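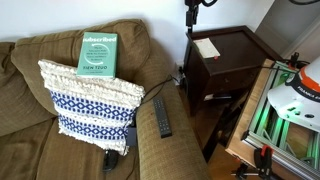

*4 min read*

Yamuna Gounder answers the phone with her mouth full. It's a Tuesday, a little after 7 a.m., and she has been up since four listening to a tape of a woman in Esamstead describing how to salt a cabbage. "Sorry, sorry, toast," she says. "Have you ever heard anybody get angry about cabbage? It's wonderful. I've played it for everyone I know."

Gounder makes *Second Helping*, a radio show built almost entirely out of people talking about food they no longer get to eat. If you haven't heard it, start with the plum episode and clear your evening. I did the whole first season in one weekend, most of it lying on the couch with the lights off, and I came out of it wanting to call my aunt.

The show began with a box. Gounder was working the front desk at the Esamstead public library when a retired teacher dropped off 93 cassettes, all recorded in neighbors' kitchens. "The labels just said things like 'Hosoda, soup' or 'Gunero, bread, dog barks,'" she says. "And the dog really does bark! All the way through! I wouldn't cut it for anything."

She bought a used Jenov tape deck for 425 dollars, which she describes as "a terrible amount of money for me that year," and started copying the tapes at night. The deck ran fast. For the first few weeks everyone sounded slightly thrilled, and she got so used to it that the corrected versions made her sad.

What I love most about the show is how long she lets people go on. There's a stretch in the bread episode where Mrs. Gunero stops talking and kneads, and you get almost two minutes of thumping and breathing and a clock. I asked if anyone had tried to talk her out of it.

"Everyone," she says. "The station manager wrote me a very kind email. But she's working! You can hear her thinking about whether it needs more flour. And then she says 'no,' just to herself — that's my favorite word in the whole season."

Season 2 starts in June, and this time Gounder has gone out with her own microphone. She drove 3,110 miles looking for the children and grandchildren of the people on the tapes, and brought the recordings along so they could hear them. Some had never known they existed. Mr. Hosoda's granddaughter had been making his soup from memory for years, with ginger. On the tape, he says plainly that ginger ruins it.

"She laughed so hard she had to go stand in the yard," Gounder says. "Then she came back in and made it her way, and we ate it. I'm with her on the ginger. Please print that."

I ask what she eats while she edits. Toast, mostly. She has learned to make the cabbage, though her first batch went soft and she threw it out under cover of darkness. The second is in the fridge, and she's giving it until the weekend.

Before we hang up she wants to play me something from the new season, so she holds the phone up to a speaker. A man is explaining how his mother cut noodles, and then he's arguing with his sister about how their mother cut noodles, and then a third person comes in to say they're both wrong. It goes on for a good while. Neither of us says a word until it's over.

"I've got an hour of that," Gounder says. "I'm using all of it."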